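Premell desk arm: drawer recordings

Version of 12 Apr 2021
Maintained by Rüdiger Kettler and Gheorghița Furtună

What is in this folder

Recordings from the small arm we build in the shared workshop. The task is opening and closing the drawers of a desktop drawer unit. The arm is teleoperated in all episodes, no policy is running. There are 60 episodes, each one up to 300 frames long, and a table with the joint positions for every frame.

The wrist camera is the only camera. We wanted to have a second one above the desk, but the bracket did not arrive and we started without it.
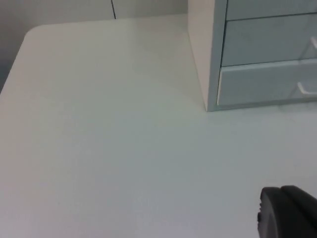 Every episode begins from a free pose over the desk. The operator then goes to the bottom drawer or to the middle drawer, according to the list in tasks.csv. The top drawer is not used, because the arm cannot reach it with the present forearm. Abundio Solís has drawn a longer one and it should be printed in December.

Folder structure

episodes/ — one subfolder for each episode, with frames and joints.csv
calib/ — camera calibration, made before the first episode and not repeated
tasks.csv — episode number, target drawer, operator
notes.txt — free notes of the operators, partly in German

Joint values are in degrees. The gripper value goes from 0 (closed) to 1 (open). Please do not read it as a distance; the scale is not linear near the closed end.

Known problems

Episodes 4 and 17 have a gap in the joint table. The serial cable was loose. The frames are complete, so we kept both, but they should not be used for training.

The home routine sometimes turns the wrist too far, and the camera then looks up at the wall and the window in place of the desk. Such frames are still in the data. They are useful if you want to test a filter, otherwise remove them with the script trim_home.py. The exposure also changes in these parts, and it needs a moment to come back when the wrist turns down again.

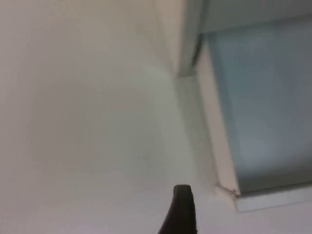
Wrist camera turned up, with one gripper finger and the light blue blind.

The white desk and the pale wall give very few features for tracking. Nuala Gallagher tried to get the camera pose from the frames only and it was lost very often. With the joint table it is much better. If somebody repeats the recording, I would recommend to put a printed marker on the desk.

How to load

Run load_episode.py with the episode number. It needs Python 3 and NumPy. The script checks if the number of frames and the number of rows are the same and gives a warning if not.

Use and contact

You may use the data for any purpose, also commercial. Please mention the Premell project. Corrections are welcome — write them in the issue list and not by mail, so that Gheorghița can see them also.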